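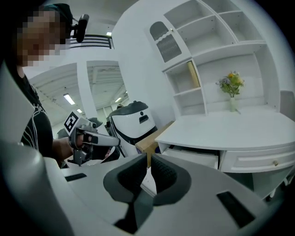 Lachlan with the other gripper, robot behind, at the Foralden open evening

I've been meaning to get over to Foralden ever since I saw their stall at a maker market, and in February I finally did it. It's the shared workshop out at Vustodberg, 70 minutes on the train for me plus a walk past a tile merchant's and a very long fence. The open evening started at six and I turned up ten minutes early with wet shoes, so I got a cup of tea and first look round before it filled up.

If you've never been, it's a big shed of a place with rooms built inside it. You go in past the benches and the saws (lovely bandsaw, I was quietly jealous) and then through to a room fitted out more like somebody's front room, with white shelving, a desk with a gold knob on the drawer and a little vase of flowers. I wasn't expecting flowers! The robot stands in there, next to the desk. It's white with a rounded top a bit like a helmet and a black band, and it's a good deal friendlier to look at than the things I build at home.

What I'd come for, though, was the grippers. The members call the project Pană, and the idea is that you make a pair of hand-held grippers, one for each hand, and do ordinary jobs with them while everything gets recorded, and then the recordings go towards teaching the robot to do the same jobs. Tassanee Kaewmanee runs the build side. She had a whole tray of old housings out on the bench, so you could pick them up and see where each version had gone wrong. The first one cracked along a screw boss. The next one was so fat in the handle that she could only hold it for a couple of minutes before her thumb gave up. I've made that exact mistake with a cordless screwdriver case, so I felt in good company.

The current one is pale grey plastic, and the finger pads are dark grey with a fine grid texture on them. I asked about the pads for far too long. Tassanee casts them herself, and she says the texture took more goes than the rest of the gripper put together. Too smooth and a mug slides out, too deep and the pads pick up every bit of fluff in the building. She cleans them with washing-up liquid and an old toothbrush. I wrote that down.

Then we got to have a go. Lachlan Ellery does most of the recording and he'd got the head gear on already, a cap or strap with a little device sticking out to one side on a short arm. He took the gripper with the square black-and-white marker on top and I had the other one. The marker is for tracking, so the software can work out where the gripper is and how it's turned. It has to stay flat and clean, and Lachlan told me off (nicely) for putting my fingers on it when I picked it up to look.

It's so odd to use! You squeeze and the fingers close, dead simple, and yet I was hopeless. We were moving wooden blocks from one end of the desk to the other and I kept coming in at an angle and knocking them over. Your hand wants to do all the clever little rolling movements it normally does and there's just no way to do them with two stiff fingers. Lachlan's trick is to line up his whole forearm before he closes anything, and to go slower than feels natural. Once I stopped rushing I managed a row of four, then dropped the fifth on the floor.

They've got 917 recordings so far, by the tally sheet on the workshop door. A fair few of those are of people tidying, and Lachlan reckons he now folds tea towels at home in what he calls gripper style, to the annoyance of his household. I asked whether mine would be going in with the rest and he said they'd have a look at it, in the voice you use for a child's drawing.

Bits I asked about for my own build, in case they're useful to anyone:

The springs. Tassanee went through a whole bag from the hardware shop and settled on the softest ones. A stiff spring feels nice and solid for five minutes and horrible after twenty.

The controller is a little board they call Flimedel, designed by one of the members, and it only reads how far the fingers are open. I'd been planning something much fancier for mine. I've now crossed half of it off.

Printing. Housings go on their sides with the handle up. She prints them slowly, overnight, and sands only where the palm goes.

Cables. Every one of them gets tied down twice. I saw the box of ones that hadn't been.

I did ask to see the robot do something and the answer was a cheerful no, not with a room full of people and coats, which is fair enough. They're hoping to show it putting things away on the shelves at the next open evening. I'd go back for that alone.

Small moans: it's cold in the main shed, so wear a jumper, and the sign on the road is on the wrong side if you're walking from the station. I went straight past it. The tea's free but bring change for the cake tin, and get there early if you want a turn with the grippers, as there are only the 2 and the queue was out past the bandsaw by seven.

I've got one of Tassanee's cracked housings on my kitchen table as I write. She let me take it home to measure, and I've promised to post it back when I've got the handle drawn up.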